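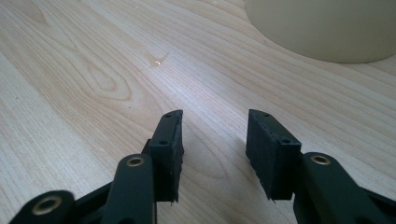

Caderno da oficina: o tampo claro

18 de jul. de 2019
Leitura: 1 min
Arquivado em: Madeira e acabamento

Que tampo bonito, gente! Voltei a ele hoje com luz do dia e continuo encantado com o nó comprido do lado esquerdo, os anéis um pouco mais escuros e o veio fazendo a curva em volta (a Hiyori diz que parece mapa de relevo, e parece mesmo).

Lixa 350 antes da última demão, sempre no sentido do veio. O brilho ficou suave, do jeito que a Elin queria, só estoura num pontinho onde a luz bate no verniz. Os risquinhos e pintas escuras são da madeira, não vou mexer neles!

Medi a peça do Odair de novo: 971 mm de largura. Ele tinha anotado 970, corrigir na ficha.

Pendências:
- perguntar à Ye-seo se sobrou verniz da lata de Harach
- esperar até 20 dias antes de apoiar coisa pesada
- testar o mesmo acabamento na prateleira, em outubro

Kazue, se passar por aqui, olhe o veio de lado, contra a janela. Muda tudo!

Oficina Zurndale | Fale com a gente | Voltar ao topo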